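Visit report: Enness table works, Gokerby
May 2026

The works occupies the rear two thirds of a former grain store on the Poltimow road. Enness makes tabletops and loose tables for schools, libraries and canteens, and opens the building to outside visitors twice a year. I attended with one question in mind, which was how the firm gets a pale finish to stay pale. Much of what follows concerns that, with notes on the rest where I had time to make them.

Visitors were split into two groups. Ours, led by Parvathi Nair, started at goods-in. Boards arrive kiln dried and are left in stick for 18 days before anyone cuts them. Nair said the period used to be shorter and was extended after a run of tops cupped in a library with underfloor heating. Moisture is checked with a pin meter on arrival and again before machining. The readings are written on the end of the board in pencil, and several of the pencil marks I saw had been corrected.

The cutting area has a crosscut saw, a straight-line rip saw and a wide planer. Extraction is good at the saws and poor at the planer, where chips had drifted against the wall. Strips are sorted by color at a long rack under daylight tubes. Sorting is done by eye. Two people were at it during our visit and they disagreed often, apparently as a matter of routine. The tolerance is wide: a top may run from cream to honey so long as the darker strips are not bunched at one end.

Glue-up is in a rotary clamp carrier. The adhesive is a water-resistant PVA, applied by roller. Clamp time is 60 minutes in summer and longer in winter, and the operator sets it from a chart taped to the column. After clamping, the panels rest overnight before they are planed to thickness. I asked about edge jointing straight from the rip saw, and was told that it is done for the canteen line only.

Sanding is in three grits, finishing at 200. Nair was firm that going finer closes the surface and makes the oil sit on top. The finish is a hardwax oil with a small amount of white pigment, made up for them by Menon, two coats, buffed between. The pigment offsets the yellowing that a clear oil gives. The cost is a slight loss of contrast in the grain, and whether that matters depends on the customer.

The finished tables are in the front room, where visitors are free to handle everything. It is better lit than the workshop and the light is not kind to the surfaces, so any unevenness in the sheen can be picked out from a low angle.

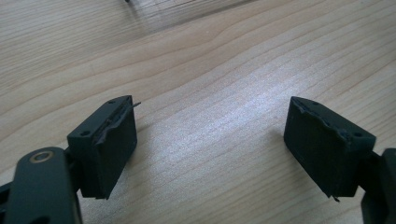
Light wooden tabletop in the front room, with fine wavy grain and strong glare across the middle.

On this top the grain lines run mostly on the diagonal as I stood to it, and the color goes from cream through light tan to a slightly darker honey. Under the reflection the wood looks close to silver, with the grain still faintly readable. Away from the glare it looks more tan. Anyone choosing a finish from a sample should tilt the sample, as a pale top and a window will give two different colors on the same table.

The repair bench was the last stop. Marked tops come back from customers to be sanded locally and re-oiled. A patch takes 22 minutes of bench time by the job sheet I was shown, excluding drying. Ring marks come out well. Ink does not, and the firm will usually offer to resand the whole face.

Points I did not get to: the leg fixings, which have changed since the April price list, and the packing line, which had stopped for lunch. The second group saw both. Parking is on the road side only, and the yard gate is kept shut for the forklift.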